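3.2 What ended up on the desks

I'll admit this was my favorite part of the study! Mỹ Lục and I went through 143 desk setups, and we kept arguing over what counts as a "writing thing" (I lost on lamps, so they got their own code). Markers were easy. Color mattered to people far more than I'd guessed, and pink came up again and again in our notes – see Figure 2.

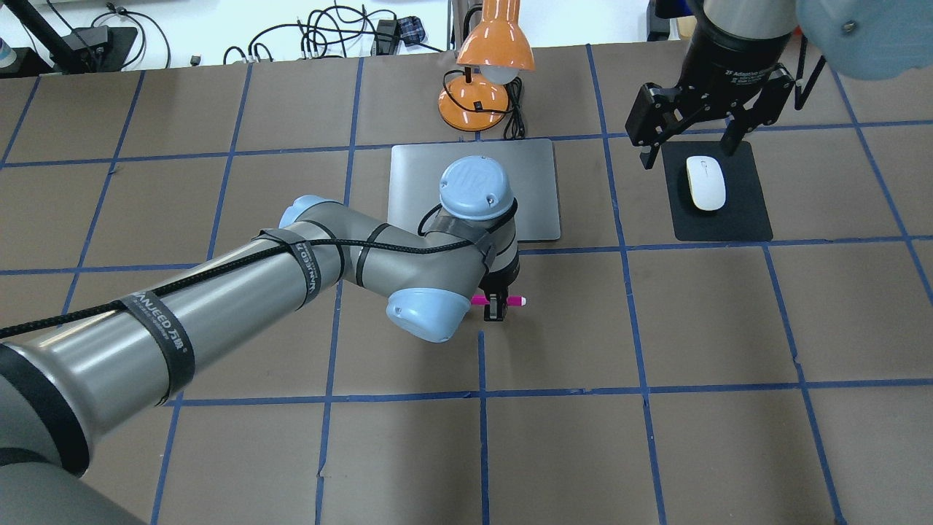

Figure 2. Pink marker, orange desk lamp and blue tape grid on a brown tabletop.

Lamps are covered in 3.3.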